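Since December I've been trying to get my jewelry down to what fits in one box. I had it in four places: the bathroom shelf, a dish by the front door, my gym bag, and an old Tretton tin that used to have cookies in it. Every morning I would look in two of them, give up, and wear nothing.

On Thursday I finally dumped everything out on the bed and sorted it. It took most of the evening. I had a podcast on and didn't hear much of it.

I made a pile for broken, a pile for sell, and a pile for Amarachi, who said she'd take any hoops I didn't want. The broken pile was the biggest. Most of it was chains that had knotted together years ago, and I spent 20 minutes on one with a sewing needle before deciding I didn't like the necklace anyway. The single earrings went too. I've been holding on to some of those since college.

What I wear goes in the white box with the pink lining. It has no compartments, just an open tray, and I was worried things would end up in a heap again. So far it's fine if I don't overfill it.
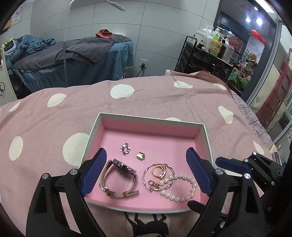
The watch was the one I went back and forth on. I check the time on my phone like everyone else, but I like the leather strap and I feel more dressed with it on. I priced a replacement strap at Hovland while I was in there for something else and they wanted 70 dollars, so this one is staying on until it falls apart.

The pearls are from my aunt, Hilde Kuipers, who wore hers to the grocery store. I used to save them for weddings, and I go to maybe one wedding a year. Now they're out where I can see them and I've worn them to work twice, with a sweater.

Rings are harder. My fingers change size between summer and winter, and the one with the white stone only fits comfortably when it's cold out. I thought about getting it resized, but then it would be loose for half the year. It stays in the box and I wear it when I can.

The rose-gold bangle I wear the most, and it's also the one I take off the most, because it knocks on the desk when I type. I've left it at the office more than once.

The sell pile came to 423 dollars, which was more than I expected. Nearly all of that was one heavy gold chain I never liked. The guy at the counter weighed everything in front of me and wrote the numbers on a pad, which I appreciated. The rest he said wasn't worth his time, so it went in the donation bag.

I still have to clean a few pieces. Amarachi swears by warm water, a drop of dish soap, and a baby toothbrush – not on the pearls, those just get wiped with a soft cloth. I have the toothbrush. I'll probably get to it this weekend, after I do the scarves.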